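Kirnlow Children's Reading Room
Minutes of the Book Selection Meeting
October 27, 2026

Present: Renata Núñez (chair), Fidel Alarcón, Sumeya Belay, Tadeo Ojeda
Absent with notice: Maximiliano Vergara
Minutes taken by: Tadeo Ojeda

1. Opening and last minutes

Renata opened the meeting. The minutes of the last meeting were read and approved with one change: under shelving, "lower bins" should say "lower shelves." The bins are staying where they are. Fidel asked that the minutes go out sooner this time. Tadeo will send them before the weekly staff email.

2. Money left in the picture book line

Sumeya reported that $2,569 is left in the picture book line for the rest of the year. The Cherkaoui order has been paid and is already taken out of that figure. The replacement board books have not been ordered yet and will have to come out of it.

Fidel asked if money not spent carries over. Sumeya said it does not. Renata would like the last order placed early enough that late invoices do not land in the new year, as happened with the folk tale set. Agreed.

3. Cherkaoui order

The boxes came in two deliveries. Everything on the packing slips was in the boxes except the Arabic alphabet book, which Cherkaoui has on back order. One Spanish counting book came with a crushed spine. Sumeya has written to them and they will send another copy. They do not want the damaged one back.

Tadeo asked whether the damaged copy could be taped and put in the waiting area. Renata said yes, as long as it is not entered in the catalog. Fidel thought loose books in the waiting area end up on the shelves anyway and then can't be checked out, and the front desk has to sort it out with a parent standing there. It was decided to put a green dot on the back cover of any book that is not in the catalog. Fidel will tell the front desk what the dot means.

4. Labels and covers

The new language labels are too wide for thin picture books. They wrap around the spine and hide the first letters of the title on the front. Sumeya brought samples from Jastevness in a narrower size. The adhesive seems about as strong as what we have now. Renata tried one on an old paperback and it came up again at one corner. Sumeya thinks this was the coating on that book and will test them on a few others before we order.

On placement, the rule up to now has been a label at the bottom of the spine and a barcode on the back cover, top left. Fidel wants the barcode moved to the top right so it matches the chapter books. There was a long discussion. Tadeo pointed out that the older picture books would all have to be redone or we would have both kinds. Renata asked for a vote. The barcode stays at top left, with Fidel against.

Clear covers will be put on all new hardcovers with a paper jacket. Books with a printed hard cover and no jacket do not need one.

5. Shelving by language

The Spanish and Amharic shelves are full. The Chinese shelf has space but it is the top one, and children can't reach it. Sumeya said a grandmother who comes in most mornings has been taking books down for other people's children. She didn't complain but we should fix it.

Proposal from Renata: move the Chinese picture books down to the low shelf by the window and put the parenting books on the top shelf in their place. Tadeo is worried about sun on the covers by the window. The blue and red ones fade first. Fidel said the blind can be kept halfway down in the afternoon, and that the seed catalogs have sat there for years and look fine. Tadeo does not think the seed catalogs look fine. The move was agreed, with the blind halfway down. To be looked at again in June.

We will keep each language together and not mix them by subject. Maximiliano had sent a note in favor of mixing them, so that children pick up books in languages other than their own. Renata read the note out. Everyone saw the point of it, but parents looking for one language need to find it quickly, and the catalog screen is not much help to someone who doesn't read English. Maximiliano's other idea, a front-facing rack with a few books from every shelf, was liked. Tadeo will measure the old magazine rack to see if large picture books stand up in it.

6. Story hour

Attendance is good at the Spanish story hour and thin at the English one. The Chinese story hour has a reader again. She prefers to read standing up with the book held out facing the children, so she needs books with large pictures and not much text on the page. Sumeya will pull a selection for her to choose from.

Up to now the theme for the next round has been "weather." Renata suggested "being brave" instead, as we have more on that in every language and the school has asked for books on fear of the dark, dentists, and first days. Agreed. Weather moves to spring.

The carpet needs cleaning before the next round. Hemance cleaned it last time and left it damp overnight, and the cushions had to be stacked in the hall. Fidel will ask them to come on an evening when nothing is planned for the next morning.

Start time stays the same. The request for a later start was turned down because it runs into homework help.

7. Weeding

Tadeo went through the English picture books from the first shelf as far as the letter M. Books with missing pages, mold or heavy crayon were pulled. Books with tape repairs were left if the text can still be read. The pulled books are in the back hallway in cartons and should not be given away until Renata has looked through them.

Fidel asked that the old train book stay, whatever state it is in. It is missing its last page, and he has typed up the ending and pasted it in. Kept.

The catalog currently allows 3,000 entries for the children's section before we have to move to the larger plan. Sumeya would like weeded books deleted the same week they are pulled so that we stay under it. Tadeo will do this from now on. He still has a list from before the summer to work through.

8. Titles looked at

Each title was passed around and discussed.

8.1 Counting book in Spanish, replacement for the damaged copy. No discussion. Keep.

8.2 Bilingual English and Amharic book of animals. Sumeya found the Amharic good and the English stiff. The pictures are small. Keep for the shelf, not for story hour.

8.3 Lift-the-flap book on the farm. Tadeo does not want any more flap books, as the flaps are gone in a month. Renata said children love them and we should buy them knowing that. Keep, one copy.

8.4 Wordless book about a lost mitten. Useful for every language group. Fidel found the ending sad. Keep, and ask Cherkaoui for a second copy.

8.5 Long book of sea stories in English. Too much text for ages 4 to 6. Offer to the chapter book shelf.

8.6 我会变得勇敢, Chinese picture book. The title means "I Will Become Brave," so it fits the new theme. Sumeya likes the cover: deep blue with a night sky full of stars, a little red-and-white rocket, an orange monster with one eye and curled horns, and a green dinosaur with a big grin. Fidel asked whether the monster would bother the smaller ones. Sumeya didn't think so, and the dinosaur looks cheerful enough. The large title on the front can be read from across the carpet, and the spine label must not wrap onto it. Keep, Chinese shelf, and offer it to the story hour reader first. Tadeo to write the catalog entry with the title in Chinese characters as well as English.

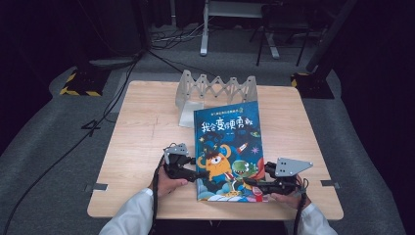 8.7 Bedtime poems in English. Held over. Maximiliano has the copy at home and will bring it to the next meeting.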